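Ticket 642: shared recipe box drops ingredients after sync
Product: Stetileo (web and phone)
Opened by: Gyu-bin Jang
Status: Resolved, left open for comments

Gyu-bin Jang, 08:50
Hello! First of all, I love Stetileo. I moved my whole family recipe collection into it in July, 321 recipes typed in by hand or scanned from my gran's cards, and cooking from it has been a joy. But I've hit a strange one. When I edit a recipe on my phone and then open it on the laptop, the last few ingredients are gone. The method is fine, the title is fine, the notes are fine. Only the ingredients list gets shorter. 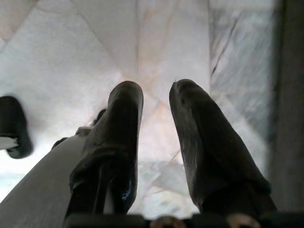
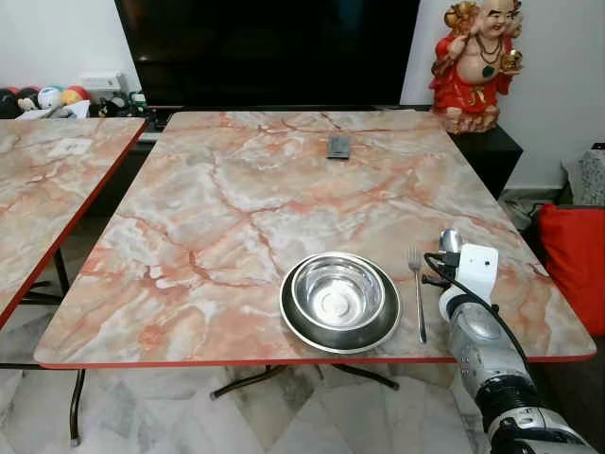

The one I noticed first was a cold noodle soup with 14 ingredients, and the laptop shows nine. My sister has the same box shared to her account and she sees nine as well. Phone still shows all of them. I've tried signing out and back in on both, and I've cleared the browser cache. No change.

Faveck Support, 09:35
Thank you for such a clear report, and wow, that's a proper collection! Could you tell us three things?
1. Which version is on the phone (Settings, then About)?
2. Did the recipe come in through the scanner or by typing?
3. Is there anything unusual in the first ingredient that goes missing, such as a fraction, a bracket or a symbol?

Gyu-bin Jang, 10:10
Ooh, question 3 may be the winner. The tenth ingredient is "½ Korean pear (or a crisp apple)". I looked at two more broken recipes and both stop just before a line that starts with ½. A recipe with "1½ cups" in the middle of a line is fine, so it seems to matter that the fraction comes first.

Phone version is 4.0.2. These were all scanned. I haven't found a typed one with the fault yet, but I do tend to type "half" so that might be why.

Gyu-bin Jang, 10:25
Tested it! I typed a new recipe called Test Soup with water, salt, ½ onion, pepper. Saved on phone, opened on laptop. Water and salt only. So the scanner is off the hook.

Then I changed ½ to 1/2 with ordinary keys, saved again, and all four lines came through. Very satisfying.

Faveck Support, 11:40
Brilliant work, this saved us hours. We can make it happen here too. The sync service reads a leading fraction character as the end of the list and stops there. Nothing has been deleted: the full list is still stored on your phone, so please don't edit those recipes on the laptop for now, as saving there would send the short version back.

While we prepare a fix, you can carry on by using 1/2 in place of ½. Please also go to Settings, Backup, Export from this phone, and keep the file somewhere safe.

Gyu-bin Jang, 12:05
Export done, file opens, pears all present. I've warned my sister off editing too.

Faveck Support, 15:20
Update: the fix is on the sync server now, so there is nothing to install. On the phone, open Settings, Sync, and tap Send everything again. It goes in batches of 50 recipes, so leave the app open until the bar is full. Then refresh the page on the laptop.

Gyu-bin Jang, 16:15
It works!! Took 40 minutes on my rather slow connection. Noodle soup has all 14 back, Test Soup has its onion, and my sister can see everything as well. I checked ¼ and ¾ while I was at it and both come through.

One small leftover: the shopping list still shows the old short version for anything I'd added before the fix. Removing the recipe from the list and adding it again sorts it out.

Faveck Support, 16:30
Glad to hear it! We've logged the shopping list problem separately as a minor fault and linked it here. Your workaround is the right one until then.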